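3.2 Building the cell in the shared workshop

We put the whole thing together in the back half of the Tumham workshop, mostly in the evenings, and I'll admit the first version wobbled like a tea trolley! Leonie Wihongi talked me into aluminium extrusion for the corners, and that cured most of it. The two arms face each other across the tabletop (Figure 3), with a long black rail running along the front between their bases. Cables gave us far more bother than the motors did – Elibariki Mfaume rerouted ours twice before we settled on clipping them along the links with a generous loop near each gripper. We then logged 66 towel trials in September, all with the same control code, which we call Dutuso.

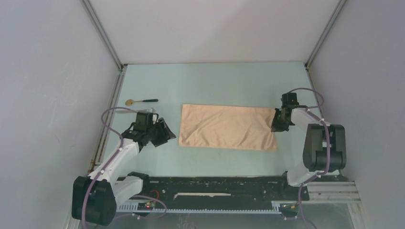 Figure 3. The two-arm cell with a peach-coloured towel laid out between the grippers.

Can a cell like this be built without a machine shop? We managed with hand tools and a borrowed drill press, though cutting the extrusion square took me three goes and a fair bit of muttering. Fitriani Wuisan wrote the homing routine, and I still run it before every session.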